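Review: "Forgotten Lives of the North Road," an audio tour by Stonusitz
by Kobe Cuypers
October
2,307 views
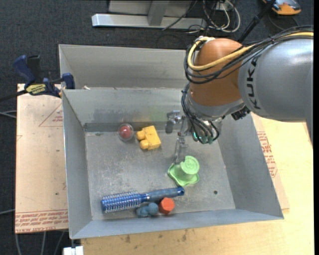 I like history, but I like it most when it has people in it. Battles and treaties go in one ear and out the other. So when my colleague Kirsten Brøndum told me there was an audio tour with only strange life stories from the old trade road between Stollbridge and Rotum, I bought it the same evening. It has 40 short chapters. I listened to all of them in one month, mostly in the train, and then to my favorites again on the road itself.

How does it work? You download the app, you pay one time, and the chapters open one after the other. You can also open them by place if you are walking. I tried both ways. By place is nicer, but the app wants your location all the time and my phone was very tired at lunch.

The stories are read by two narrators, Ívar Snorradóttir and Sigrún Oddsson. I prefer Sigrún. She reads slowly and she lets a sad part be sad. Ívar is more like an actor, he makes a different voice for each person, and in the chapter of the salt smuggler this becomes a bit too much for me. My wife says he is the best thing in the whole tour, so you must judge for yourself.

Now my favorite chapters. The first is the ferry woman who was married to two brothers, one on each side of the river, and for eleven years neither of them had heard of the other. They met at her funeral. The second is the schoolteacher who drew a map of a town called Siriwan, sold building land there, and later had to found the town for real when the buyers arrived with their cows. I laughed loud in the train and a man looked at me.

There is also the bell maker who became deaf and kept working by holding a stick between his teeth against the metal. I had never heard about him, and I grew up one hour from his workshop.

What I did not like so much: the sources. The writer of the tour is Þröstur Oddsson, and he clearly read a lot, but in the app you find only a short list of books at the end, without pages. With the ferry woman I wanted to know if there is a letter or a church book, or if it is only a tale from the village. I wrote to Stonusitz about this. They answered politely after 2 days and sent me a longer list, so why not put it in the app?

Also, chapters 18 to 23 are all about merchants who lost their money, and they are too similar. I would take out three of them and give more time to the bell maker.

The sound is good, with little music. The English text has a few mistakes in the place names, but I am the last person who should complain about English mistakes.

I give it four stars out of five. If you go by car, download everything before you leave Stollbridge, as after the second bridge there is no signal until the gas station.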